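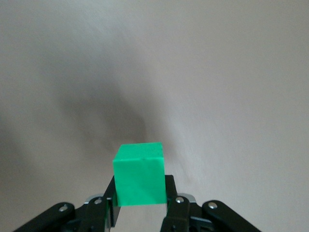
I have been meaning to write this review since October, when the second set of Brilluvus building cubes came into our house, and I kept putting it off because I wanted to be fair to them. The first set was a gift. The second I bought with my own money, which probably tells you most of what you need to know, but I do have opinions on the colors, the corners and the storage, so settle in with a coffee if you have the time.

Let me start with the green, since it's the one everybody in my family reaches for. It is a bright, almost neon emerald, and I was a little unsure of it when I first opened the box. I grew up with softer blocks, the kind that had faded before they ever got to me, and I thought this would look garish on the living room rug. I've come around completely. You can spot a green one under the couch from across the room, and on a gloomy afternoon it's a cheerful thing to have on the table. The surface is smooth without being shiny, and small fingers don't seem to have any trouble keeping hold of it.

The corners are just slightly rounded, and I think they got this right. I've owned blocks with corners so sharp that stepping on one at six in the morning was a real event, and others so soft and rounded that you couldn't build anything taller than a shoebox. With these the edges are crisp enough that two faces sit flat against each other, and a tower goes up straight if the builder has any patience. Our record is taller than the youngest builder, though there was a grown-up on a step stool for the last part, so I'm not sure it counts.

They aren't perfect. You will find a cube here and there with a tiny dent along one edge, and the green is where you'll notice it, the color being so even everywhere else. We have 3 of them like that between our two sets. I wrote to the shop in Onham where I bought mine, and they offered very kindly to swap them, but by then the kids had decided that the dented ones were the "door" blocks and nobody was allowed to send them back. If you're buying for a classroom, or you're the sort of person who is bothered by that kind of thing (my sister is, bless her), look them over on the first day.

Now for storage, which I know sounds dull but has made more difference to us than anything else. The cubes come in a cardboard box that gave up within the week. I moved them into a Plinda bin, one of the plain blue plastic ones, and I wish I had done it from the start.
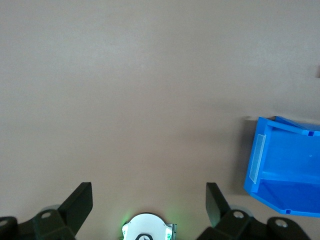

What I like about this style of bin is how little there is to it. The walls inside are smooth, so the cubes slide right out when you tip it on its side, and a quick wipe with a damp cloth gets it clean again. It has a clear label holder on the front, which I filled with a slip of paper that said BLOCKS in my best handwriting, and which has since been replaced with a drawing of a cat. The blue is very blue. It doesn't match one single thing in my house and I've stopped minding.

We mostly play at the table now, and tipping the bin over at one side has turned into the way everything gets put away. The kids push the cubes in with their forearms like little bulldozers and then stand the bin back up — a lot quicker than picking them up one at a time, and they'll do it without being asked twice. Well, without being asked four times, anyway. On a bare tabletop it goes quickly. On the rug it's slower and there is more complaining.

One small grumble about the bin is that it doesn't come with a lid, and the lid is sold separately, and I didn't find this out until I got home. I've managed without one. If you have a dog who likes to carry things off, you may feel differently.

As for whether I'd buy the cubes again, I already have, and I'd do it a third time if the cousins ever move closer. I'm giving them 4 stars out of five, with the missing star for those little dents and for the cardboard box, which really could be better. The bin gets 4 from me as well. Put the lid in with it and I'll come back and change that to a five.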